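SPEAKER NOTES — "Can it do the dishes yet"
Standum meetup, Thursday, November 4, 2021
25 min incl. questions, do NOT run over again

Open with the question straight off. No bio slide. Hands up: who has a robot vacuum. Hands up: who has ever rescued it from under the couch. Same hands. Move on.

Short answer to the title: some chores, some of the time, if you tidy up first. Say that in minute one so people can relax.

Where we are on the shop floor. Prelaser line, same part, same tray, same spot, all day. Arm does fine. Has done fine for years. Then somebody swaps the tray for one a finger wider and it's stuck till a tech comes over. Tell the August story — line down 36 minutes over a tray. Pause there, it gets a groan.

Home is the tray problem times everything. No two kitchens alike. Mugs move. Light changes. Soft stuff is the worst: towels, bags, shirts. Don't read the list out, just say "anything that flops".

So where does the skill come from? Used to be we programmed each move. Now more of us teach by doing it ourselves, gripper in hand, same kind of fingers the robot will have. Person does the chore, the tool records it, the arm learns from that later. Slow down here, half the room hasn't seen this.

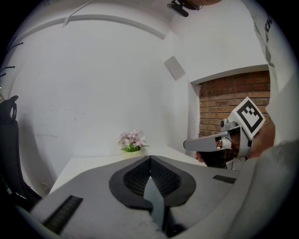
What I like about working this way: cheap, and you can do it in any room. What I dont like: you find out how much you lean on your fingertips. Try picking up a coin with two flat fingers. Ask someone in the front row to try it w/ a pair of rulers (bring rulers!!)

Numbers slide, keep it quick. Our Lumanlan trial, table clearing only. 464 attempts logged, 319 finished with no help. Let them do the math. Sounds OK until you picture it at home, every third or so cup needs you. Would you keep a dishwasher like that? I wouldn't.

Failures, in the order we fix them:
grabs too high on the cup, tips it
stops dead when a sleeve or hand gets in view
puts thing down fine, then knocks it on the way out

Third one is the funny clip. Skip clip if the sound is bad, last time it was.

Sakevik comparision — they went the other way, one chore, one machine, built-in. Folding only. It folds. Slow as anything but it folds. Fair to say they may be right for the next few years. Don't get dragged into the cost argument, I don't have their prices.

If asked "when": bin sorting and shelf restocking first, table clearing next, laundry way after. No years. I said a year in the last talk and still get emails abuot it.

If asked about jobs: shop-floor people I talk to want the 73 dull tasks on their sheet gone and the other stuff left alone. Then let them talk.

Last slide is the contact one. Leave it up. Rulers back in the bag.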